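Three weeks with the Tredorau starter kit

I promised in May that I would write about the Tredorau kit when I had used it long enough to have an opinion. Now I have one, or maybe several, and they don't all agree with each other.

For people who are new on this blog: my name is Kha Vi and I work with small robot arms, mostly on jobs where something must be picked up and put somewhere else. English is my third language, so please forgive me if a sentence walks a little crooked. I pay for the things I review, and this kit was no exception. The shop was Nusport, and the parcel needed 12 days to reach me.

The kit is not a robot. You must already have an arm. What you get is a box with sheets of bent and flat tool pieces which the gripper can hold, an adapter plate, a roll of tape for marking the table, a printed booklet of 46 pages, and one year of access to the software, which is called Lultinside. The name is difficult to say and my colleague Kiều has given up and calls it "the inside".

I start with the booklet, which surprised me. Usually I throw the paper away and search on the internet. This one I have read two times, and the second time with a pencil. The chapter about table layout is the best. It tells you to divide your table into squares before you do anything else, and to give each square a name which everybody in the room can say aloud. It sounds childish, but when two people are working together it saves much talking. The only weak chapter is the one about cables, which has 3 short paragraphs and then sends you to a web page that was not ready when I tried it.

The software took me longer to like. The installation asked for a restart three times. After that you teach a movement by leading the arm through it, and Lultinside keeps it as a list of steps with small boxes where you can change the speed and the height. I found the height box very practical. The speed box is less practical - it goes in big jumps, and the value I want is always between two of them. 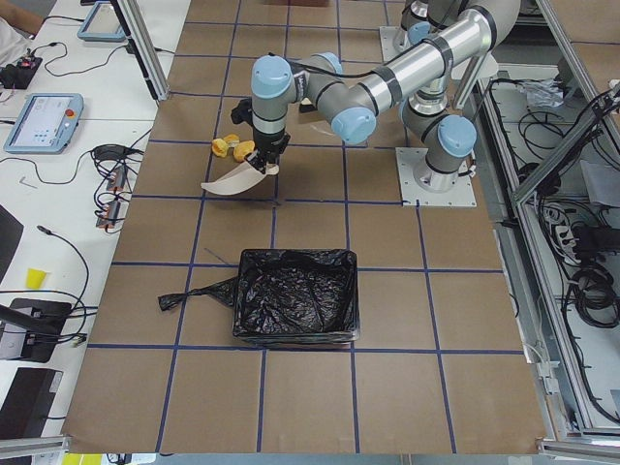 Sweeping and scooping is the job I bought the kit for, and I spent most of my time on it. A normal gripper is good with blocks and bottles, but with soft or flat waste it has nothing to hold on to. The kit's answer is to let the gripper carry a tool and let the tool do the touching. The curved off-white piece in the gripper is the one I use most, and you see how near to the cardboard the tip has to come before it can go under those small yellow pieces. If you set it a little too high, it passes over them. If you set it too low, it pushes on the table and bends, and the angle you taught so carefully is not the angle anymore. I needed 13 tries before I had a height which I wanted to save.

Then comes the way to the bin. I recommend to leave at least one row of squares free between the waste and the bin, so that the arm has space to lift and turn before it must think about the edge. A black bag is fine, but fold it well over the side. The booklet doesn't mention this and I think it should.

What I don't like: the tool pieces are easy to scratch, and there is no mark on them to show where the gripper should hold. I drew a line on mine with a pen. Also, the price for new pieces is too high for something you will surely wear out. I wrote to Tredorau about both things and received a polite answer which promised nothing.

What I like: I didn't need to write code for any of it. Kiều had never taught a movement before, and she made her first one in almost 46 minutes, booklet in hand, while I was on the telephone and no help to her at all. For a school or a small workshop this is a strong argument.

Would I buy it again? The box with the booklet, yes. The second year of Lultinside, I am not sure. It depends on whether they repair the speed setting, and if I can move my saved steps to another program when I stop paying. I have asked about this also and I wait for the reply.

Next time I want to try the flat pieces with paper and thin film. If you have the same kit and have found a good height for the flat ones, please write it in the comments, together with the arm you use.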